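20 Mar 2023

Linen bench, Grarnham workshop. Entry by L. Tavares.

Carried on with the folding notes for the cottage linen. The January sheets were no good to anyone, half of them had no fold direction written down, so I'm starting the flat pieces over and will do the fitted sheets when I have the patience.

Bench first. The grey covering is staying. We tried the bare top for a while and everything skated, especially the thin cotton, and you spent your time chasing corners. With the fabric down the bottom layer stays where you put it and you can smooth the top one against it. The drawback is lint. It picks up every thread and then gives it all back to the next white thing you lay on it. I went over it with the sticky roller before starting and again at lunch. The roller is on the hook by the door now, please put it back there.

Wostholm want the pillowcases to come out at one size when folded so they fit the cupboard bins they already have. They also want a coloured piece kept with each white one so the cleaners can pull a set without opening anything up. I had been folding the two separately and stacking them, and the stacks slide apart as soon as someone carries them down the hall. So today I worked on folding them as one.

Method as it stands:

Colour goes down first, square to the front edge of the bench. White on top, hem towards you. Smooth from the middle outwards with the flat of the hand. Leave the colour showing a little on the side and along the bottom so you can see both edges while you work. If the white covers it completely you can't tell whether the layer underneath has crept, and you only find out when the finished bundle is thick at one end.

Then bring the far right corner over and start the fold from there. This is the bit I keep changing my mind on. Starting at the hem end is easier on the hands but the hem is double and it fights you, the fold wants to open again. Starting from the plain end gives a softer roll that lies down when you press it.
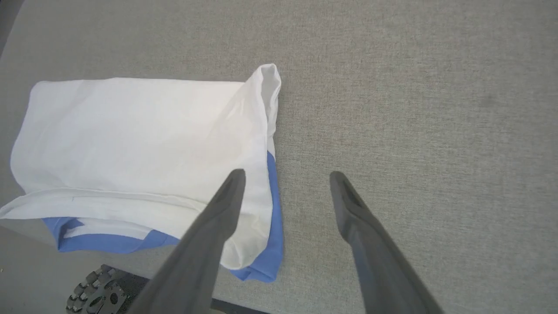 The hem end goes in last either way. It is bulky because of the turned edge and it needs to finish on the outside of the bundle, where you can tuck the loose layer in under itself. Put it in the centre and you get a lump that no amount of pressing shifts. I did 10 sets with the hem in and 20 with the hem out, and the hem-out ones are all on the shelf looking decent. The others I've shaken out and put back in the basket.

Corners: don't pull them. Pulling a thin case by one corner puts a long diagonal crease through it and you have to go back to smoothing. Lift, carry over, let go.

Ironing. I'd like to avoid it for this job and Wostholm haven't asked for it. Soft wrinkles mostly go once the bundle has sat under the board overnight. Sharp creases don't. Anything with a sharp crease across the front goes back through the Cultik press before folding. The press is still running hot on the left side, so keep the thin pieces to the right until somebody has looked at the thermostat. I've taped a note on the lid.

Stock. Total for the order is 67 sets. The Hyun cloth for the coloured pieces came in and the colour is fine, but the cut is a touch narrower than the old batch. It makes no difference once folded, though it does mean you can't line up both side edges at once. Pick the right-hand side and let the left do what it likes. Don't mix old and new batches in the same bin or the bundles will look like two different jobs.

Two pieces set aside with the hem stitching coming away. Pinned, in the mending tray. The thread in the drawer is the wrong white for them, a bit creamy, so I'll bring the other reel from home.

Things still to sort:

Board for pressing overnight. The one we have is too short and the end bundles puff up. An old cupboard door would do it.

Labels. Paper bands tear when the bundle is squeezed into the bin. Cotton tape would hold but it's slow to tie. Haven't tried a wide rubber band yet – it might mark the white.

Fold direction card for the wall. I'll draw it once I've settled on the plain-end start, probably after the next batch. If anyone else is on the bench before then, follow the method above and write down which end you started from, on the batch sheet and not on your hand.

Lint roller refills are nearly out.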